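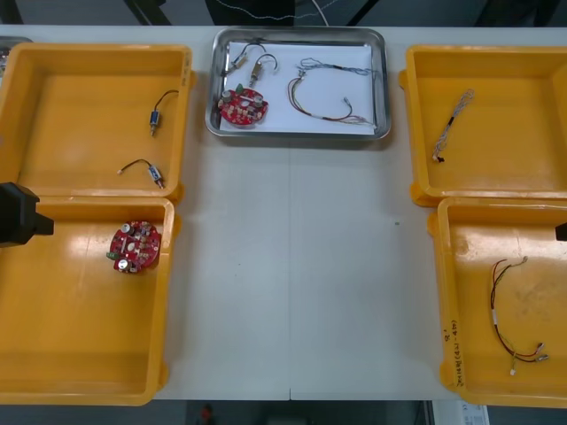

## Bodel 3 — kit de separação de componentes para bancada com dois braços

Fornecido pela Undeo com bandejas plásticas amarelas, bandeja central em aço inoxidável e um par de garras. Serve para separar motores pequenos, placas de circuito redondas e chicotes elétricos.

### Aviso de segurança: garra que não abre após parada de emergência

Recebemos relatos de garras do lote 109 que continuam fechadas depois do rearme. O controlador indica "aberta", mas os dedos mantêm a força. Num dos casos o braço retomou o ciclo com um chicote preso e arrancou o conector.

A causa é a versão de firmware Gbeho instalada de fábrica nesse lote — a posição dos dedos não é relida quando a alimentação volta.

**Até atualizar:**

- Não rearme com peças entre os dedos.
- Corte a alimentação dos dois braços antes de pôr a mão nas bandejas.
- Depois de cada parada, faça um ciclo de abertura em modo manual.
- Limite a velocidade a 100 mm/s.

Fios finos e pontas desfiadas podem enrolar no dedo da garra. Se acontecer, solte à mão com a máquina desligada. Não puxe com o braço.

### Atualização

O arquivo está na área de clientes Zonier. A instalação leva uns 3 minutos por garra e exige nova calibração. Garras de outros lotes não precisam de alteração.

### Peças de reposição

| Item | Referência |
|---|---|
| Garra completa | BD-1811 |
| Par de dedos | BD-109 |
| Bandeja amarela | BD-100 |

Dedos empenados não têm conserto — troque o par.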